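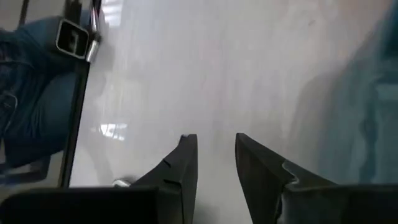

The Serance project began in June with a modest question: how many times must a person show a machine a simple task before the machine can attempt it alone? The team at Killow, led by Huiling Ye, has since recorded 3061 demonstrations, and the answer still depends on the task.

Each demonstration lasts less than a minute. An operator guides the arm through a single action, such as lifting a cup or closing a drawer, while a small camera at the wrist records what lies in front of the fingers. The position of every joint is stored alongside the pictures. A learning system is later given both, and must work out which movement belongs with which view.

Of the recordings made so far, 1781 have been accepted for training. The remainder are kept in a separate archive. Konrad Gajewski, who oversees the review, is reluctant to discard them.

"A hesitant demonstration is still a record of somebody solving a problem," he says. "We may find a use for it once we know how to label it properly."

The review has also changed the way operators are taught. Early sessions favoured speed, and the first models trained on them tended to snatch at objects. New operators now complete 200 practice runs before their work is considered, and they are asked to pause briefly before each grasp.

Seventeen tasks are covered at present. Shona Harawira, who writes the instructions for them, would prefer fewer tasks and more variety within each - different lighting, different table heights, different hands on the controls. A second site at Pirihi, managed by Tane Kingi, will begin recording under the same rules, using its own furniture and its own household items.

The two collections will be held apart at first. Models trained at Killow are to be tested on the Pirihi tasks before any of the new recordings are added, and the results will decide how the next round of sessions is divided between the sites.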